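Clurkex Releases Service Routine for Single-Arm Kitchen Cells

Mar 24, 2018 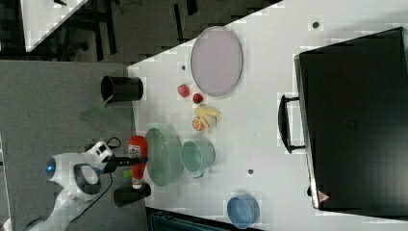

CRADDOCK - Clurkex today released a written service routine for its Skillari kitchen cell, a tabletop setup in which one arm handles bottles, cups, bowls and other kitchen items. The routine covers gripper care, cable checks and the reset of the work surface between runs.

Until now, each site kept its own notes. The new routine puts the work in one order. The operator stops the arm, wipes the gripper fingers, checks that they close evenly, and looks over the cables for wear or tight bends. Wrist screws are checked every 100 hours of running time. Finger pads are replaced at 285 hours, or sooner if a bottle slips in the grip.

"Most of the service calls we get are for worn pads or a cable that has been pulled too tight," said Trefor Griffiths, service manager at Clurkex. "An operator can deal with both on site in 8 minutes with a hex key and a clean cloth."

The routine also explains how to re-teach the arm's home position after the table has been moved. Sites that use the Dotard logging software can enter each check there. A paper log sheet is included for the others.

The document is 2 pages long and is free to all Skillari owners. Printed copies will ship with new cells starting in July. Current owners can request one from the Clurkex service desk in Craddock.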